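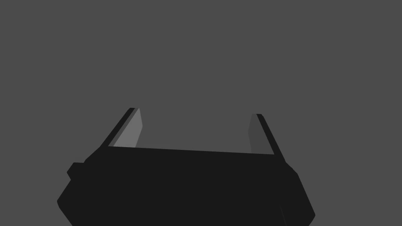 I've been to a lot of launch parties in a lot of rooms with bad lighting, and I can tell you the one Retelik threw at the old Menum ballroom had the best lighting of the lot. Everybody looked ten years younger. I looked ten years younger! I went and checked twice in the cloakroom mirror.

The party was for the new season of their late-night drama, the one set on the ferry, and they'd gone for a nautical theme without going daft about it. Blue carpet, rope along the stairs, waiters in stripy tops. The invitation said seven o'clock and by quarter past there was already a queue down to the chemist's, with two of the younger cast members standing in it because they'd left their passes in the taxi. Very good sports about it, I thought. They shared a bag of crisps with the woman behind them.

Inside it was 105 guests, which I know because the girl with the clipboard told me I was the last one on it. (I'd only replied that morning. Sorry, clipboard girl.) For a room that size it felt just right — enough of a crush to be exciting, and you could still get your elbow up to drink something.

And the drinks! There was a pear thing with ginger in it that I'd happily have every night of my life, and a dark rum thing that I would not. The food came round on trays and went fast. If you stood near the kitchen door you did well for tiny fishcakes, and if you stood by the stage you got celery. I moved to the kitchen door early and met practically everyone I wanted to meet there, soap people mostly, plus half a girl band and a weather presenter who is much taller than you'd think.

The first episode was shown at eight in the side room, on a screen that had seen better days, and it ran for 39 minutes. I won't spoil it. I'll only say that somebody goes overboard, and that the whole row in front of me gasped and then somebody's phone went off with a brass band ringtone. The leading lady was sitting just across the aisle and watched the entire thing through her fingers. She told me afterwards she has never once enjoyed seeing herself on a screen, and that her mum has to ring and tell her what happened.

Then we had the music. Anell were down to play four songs and played seven, and the last of those was a cover I hadn't heard since school, so of course I lost my voice. The dance floor filled up with people from accounts first, as it always does, and the actors came on later once their shoes were off. I counted myself lucky to get a spot near the front, next to a man in a captain's hat who knew all the words and most of the harmonies.

The frocks were lovely as well. Lots of green this October, a fair bit of velvet, and one silver jumpsuit that I've thought about every day since. Cozma dressed three of the cast and I'd say they won the night, especially the long coat with the big collar that got stopped for photos on the way in, on the way out and once on the way to the loo.

There were speeches too, and they were short, bless them. The producer thanked the crew, the town where they film and the real ferry company that lent them the boat, then dropped her notes down the back of the stage and did the rest from memory. She did let slip that a third season is being written, with a couple of old faces coming back, and the cheer for that was louder than the one for the bar reopening.

I left just after midnight with a goody bag holding a mug, a tea towel and a packet of travel sickness sweets. The season starts next month on Retelik, with two episodes on the first night and one a week after that. The ferry company is also running a fan trip round the harbour before Christmas, and tickets go on sale at the Menum box office from nine in the morning. I'm told the bar on board will be doing the pear thing.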